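5. Clearing and wiping the round table

The Relbridge table has a marble top. Marble can be stained by juice, vinegar and wine, so please read this section before the first cleaning.

1. Take all small items from the top and put them in the basket. The total load must stay under 8 kg.
2. Lift the basket by the rim. Do not drag it over the marble.
3. Put the basket down on the floor, away from the chair legs.
4. Wipe the top with a soft cloth and lukewarm water, from the centre to the edge.
5. Dry it at once with a second cloth. Wait 14 minutes before you put the items back.

Note: Grey veining is natural in marble and cannot be wiped away.

CAUTION: Do not use lemon cleaner or scouring powder. The colour of the stone can become dull.
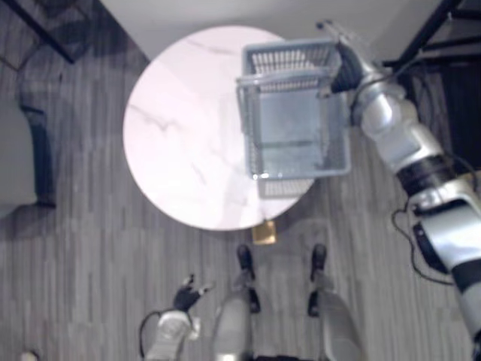 Fig. 38. Slotted plastic basket held by the rim, over the marble top.

6. If a mark stays after drying, repeat steps 4 and 5 one time only. For older marks, use the Kneath stone paste and follow the text on its tube.

Every January, check the felt pads under the base and replace the ones which are worn.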